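Search this site Go

Laundry shelf at Grollico fills up again

Oct 7, 2023

It has been a good long while since the laundry shelf at Grollico looked this cheerful, and the people who stop by the neighborhood pantry have noticed. More than 200 bottles of detergent have come in since July, after Margit Vass put up a little handwritten sign by the door asking folks to think about soap as well as soup — and goodness, did they ever listen!

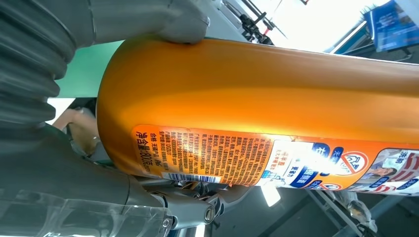 An orange detergent bottle with its label printed in Chinese.

The bottles come from all over, and plenty of them carry labels in languages other than English, so Zsófia Kerekes has been writing small cards to tuck beside them, saying in plain words what each one is for and how much to use. She says her own grandmother washed everything with one bar of soap and would have been amazed at the choice.

So far 178 households have taken a bottle home, with a limit of 2 per family each month. Refills for smaller containers are welcome too, as long as the caps close tightly. Donations can be dropped off at the side entrance any morning the pantry is open.

Contact us | © 2023 Grollico | Back to top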